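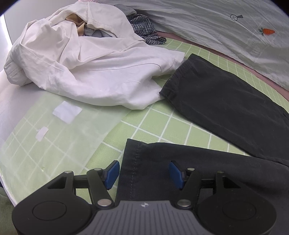 Clothes-handling trial halted after gripper fault

A trial of hand-held grippers for sorting and folding clothes has been stopped in Tarnstead after a blue finger pad came off one of the tools and the jaws closed hard on the sleeve of the person using it. The operator was not hurt.

The project is run by Osman, a small automation firm in Dromport, which is gathering recordings of people handling laundry so that robot arms can later be taught the same work. Operators take the grippers home and work through piles of ordinary clothing on a gridded cutting mat, picking up trousers, shirts and hooded tops with the tool instead of their fingers.

The fault happened in July, shortly after 4 pm, while the operator was straightening a trouser leg. According to the firm's incident note, the right-hand pad had been slipping for several minutes before it dropped off. The operator reached across to pick it up without letting go of the trigger, and a cuff was drawn in between the bare metal tip and the remaining pad. It took two people to free it. The shirt was torn and one of the linkage bars was bent.

Osman called in all 114 grippers the next morning. Staff found loose pads on 59 of them, most on tools that had been in use since the start of the trial. The pads are held on with an adhesive strip and a single small screw, and on many of the loose ones the screw had worked its way out. Lint had also collected behind the pad, which the firm thinks stopped the adhesive from holding.

The grippers are made by Boltetti, which supplied them with a recommendation that the pads be checked every 400 hours. Osman says it kept to that figure, but now accepts that it was set for handling boxes and bottles and is too long for cloth. Boltetti has agreed to supply a longer screw and a locking washer for every tool, and is looking at a guard to keep sleeves away from the joints.

Operators have been told not to use any gripper they still have at home - including spares - and to post it back in the packaging provided. They will be paid for sessions already booked. Recordings made with a loose pad are being reviewed, as a pad that shifts during a grasp can make the data useless for training.

A revised instruction sheet will go out with the repaired tools. It asks operators to press on both pads before each session, to roll sleeves above the elbow, and to put the gripper down before picking up anything by hand.

The firm has not given a date for restarting the trial. Deliveries of new clothing sets to homes in Tarnstead are on hold until then.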